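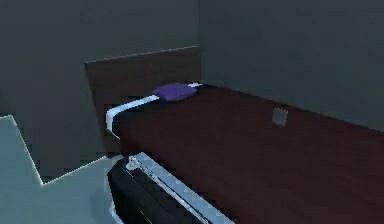

Bedroom view from the Corkura household set, with the gripper beside the bed.

Corkura Planning Toolkit: Frequently Asked Questions

General

What is Corkura?
Corkura is a software package for planning and testing household robot tasks in simulation. It combines a task planner, a motion planner, an object detector and a set of furnished rooms. The package is maintained by the Gasby Laboratory and is provided to member institutions under a research license.

Who may use it?
Staff and students of any member institution may request an account. Requests are reviewed by Fergus McIver, program manager, and are normally answered within one week. Commercial users should contact the Morrison office before downloading any files.

Is a physical robot required?
No. All functions can be run in simulation. A separate driver package is available to groups that wish to send finished plans to their own equipment.

Scenes and Perception

How many rooms are supplied?
The current release contains 28 rooms, including bedrooms and kitchens. Additional rooms may be built with the scene editor and stored in the project folder.

Why do surfaces look plain, and why do some floor edges appear jagged?
The default renderer uses flat shading and few textures so that long test runs can be completed on ordinary office computers. Stepped edges where a floor meets a cabinet or bed are an effect of drawing only. Collision checking uses the full room geometry and is not affected. Users who train detectors on rendered views may select the high-detail option in the display settings, at some cost in speed.

Can the detector identify small or partly hidden objects?
It can, within limits. Small, flat items are the most common source of missed or uncertain labels, particularly from a low viewpoint. The detector reports a confidence score with each label. When the score falls below the threshold set in the project file, the object is marked "unknown," and the planner will request a second view before attempting a grasp. 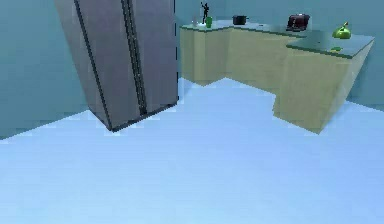
Source: Corkura scene library, kitchen set. Rendered view, Gasby Laboratory.

How are objects that stand close together handled?
In the kitchen view, the green cup overlaps the base of the dark figurine, and a clear glass stands beside them. From a single view, the detector may join such items into one outline. Users are advised to turn on multi-view merging, which compares outlines from two or more positions before the object list is passed to the planner.

Planning and Control

How long may the planner search for a solution?
The default limit is 20 seconds per request. If no plan has been found when the limit is reached, the planner returns its last partial plan and a reason code. The limit may be changed in the project file.

What does reason code 2 mean?
The target was located, but no collision-free path to it could be found. Users should first check the starting position of the base and then the safety margin assigned to nearby furniture. Beds and projecting counters often have margins that are too wide for close work.

Can a run be repeated exactly?
Yes, provided that the same release, scene file and random seed are used. The run log records all three. Results obtained on different releases should not be combined in one table.

Support

Where are run logs kept?
Logs are written to the user's project folder. The shared server at Caltberg keeps the latest 50 runs for each project and removes older entries at the end of the month.

How should a fault be reported?
Please submit the fault form on the support page, attaching the run log and the scene file. Screen captures are welcome but cannot be used in place of the log.

When will the next release be available?
The next release is planned for February. Account holders will be notified by email, and the present release will remain available for download.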